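**From Unnur Juhl at Skov: our play kitchen sets are ready, and I get to tell you about them**

I've been putting off writing this release for most of April, partly since every time I sit down to do it I end up rearranging the samples on my desk instead. So, news first, before I wander off again: Skov is launching Sukesa, a line of pretend food and tableware for children who like to host. It goes on sale in May through our own shop in Nomholm and through any toy store kind enough to give us shelf space.

I run a small company. We started with jigsaw puzzles, moved on to dollhouse rugs (don't ask how that went), and for the past two years I've been thinking almost entirely about vegetables. My niece is to blame. She used to set up dinner parties on my living room floor with bottle caps and folded napkins, and she was very strict about it. Everyone needed a place to put a cup down. There had to be dessert, and there had to be groceries, too, because somebody had to have gone shopping first!

That's more or less the whole line. Shopping, drinks, dessert.

## The vegetable basket

This is the part I fussed over the longest. Plenty of play food comes as a bag of loose pieces that ends up under the couch, so ours comes in a green plastic basket that a kid can haul from room to room. There's a napa cabbage with frilly yellow leaves, and it's big. It's big on purpose — I wanted one thing in there that takes two hands and refuses to fit neatly. It hangs over the side of the basket and I love it.

Then you've got an orange pumpkin with proper ribs, a glossy pepper, long green beans, a carrot, a round purple onion and a bunch of bright leaves to stick up at the back like you just came home from the market. My colleague Kelechi Sani pushed hard for the mushrooms. I told him kids hate mushrooms. He said kids hate eating mushrooms, which is different, and in our play sessions they went into nearly every soup, so he's been impossible to live with ever since.

We tried the sets out with 40 families before settling on the final pieces. A few things got dropped (sorry, celery) and the cabbage got bigger.

## Cups and coasters

The cups are dark brown on the outside and white on the inside, and they look a lot like something you'd find in a grown-up's cupboard. That was my niece's influence again. She has never once been fooled by a cup with a cartoon bear on it.

They go with round brown coasters that have rings pressed into them, one inside the other. Kids line them up, stack them, deal them out like cards, and tell their parents off for not using them. One dad wrote to us that he now gets corrected at actual breakfast. I consider this a success.

## The dessert stand

Okay, the showpiece. It's pink, it has three tiers, and the plates are scalloped like flowers, smallest at the top and biggest at the bottom. I wanted something that makes a kid gasp a little when it comes out of the box.

What I didn't plan on was how much vegetables would end up on it. We made a dessert stand and the children of Nomholm used it to serve onions. Fine by me! Pretend play doesn't need a menu, and I've stopped suggesting one. If you write about us, please don't call it a cake stand, or I'll get letters from a four-year-old who keeps her pumpkin there.

I like the three parts best when they're all out on a table together, basket on one side and the cups close by, with the stand in the middle of things.

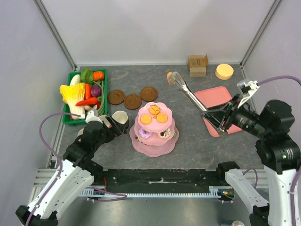 ## Prices, stores and how to get one

The vegetable basket, the cup and coaster set and the dessert stand are sold separately, so you can start with one and see whether it sticks. Prusirer is handling delivery for stores, and they've asked me to mention that orders placed in the first 9 days after launch go out ahead of everything else. Our first run is 486 baskets. When those are gone there'll be a wait while we make more, and I'd guess it won't be a short one, though I'm hopeless at guessing.

We're also giving 100 baskets to preschools and library playrooms in and near Nomholm. If you run one of those, or you know the person who does, send us a note with the name of the place and how old the kids are. No essay needed. Kelechi reads those himself and he answers fast, usually before lunch.

Stores that want to see the pieces before ordering can borrow a sample set. Please send it back with the onion. The last two came home without it.

## For reporters and anyone else who's curious

I'm happy to talk on the phone, answer questions by email, or have you come by the shop and play. Mornings are best — after three the place fills up with kids from the school down the street and you won't hear a word I say. Kelechi can answer anything to do with schools, libraries and mushrooms.

**Contact:** Unnur Juhl, Skov, Nomholm
**Preschool and library requests:** Kelechi Sani, Skov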